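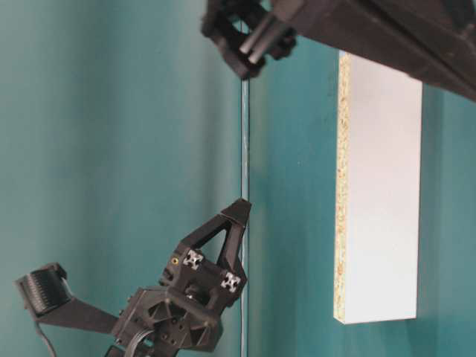

By Teltumach

July 4, 2020

Good news for anyone with a sagging bookcase — Pikitix is taking in flat-pack furniture parts again! The bench at the Stisero building is back in use, and they're starting with the piece everybody seems to lose or crack in a move, the plain white shelf board. I counted three of those in my own garage before I sat down to write this, and only one has a bookcase to go with it.

The last drive brought in 883 parts, and 200 of them were boards with a white face and bare chipboard edges. Those edges soak up water and crumble if you store them on a damp floor, so please stand yours on something dry until you can bring it over.

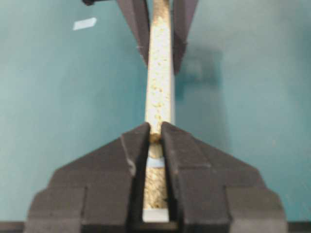
Speckled chipboard up close, with the smoother pale face just showing at the side.

You can bring up to 66 pounds per household, at the Ansari Street door. Boards with holes already drilled are fine (they'd like those, in fact, as long as the holes aren't torn out). Screws and brackets go in a separate bag, tied shut, and please don't tape them to the wood. I did that last time and got a look. 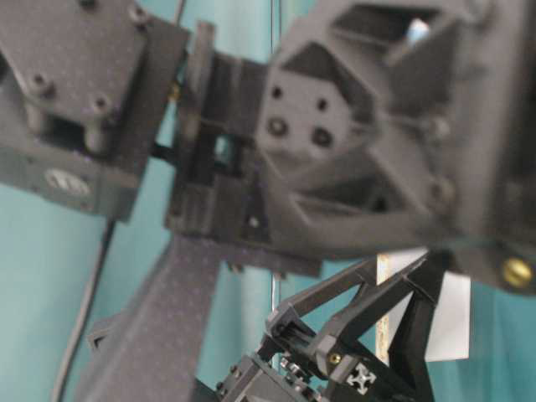
Brass and dark screw heads against the teal.

Pickup is the part I'm excited about. If you need a board, send them the length and where the holes sit, and they'll try to match it for 2 dollars.

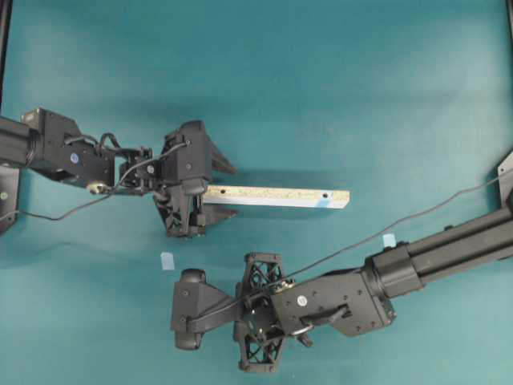

Write the measurements down before you go, both ends, because I've come home with a shelf that was a half inch too long and it's still leaning in my hallway. The drive runs through November — drop-offs are weekday mornings for now.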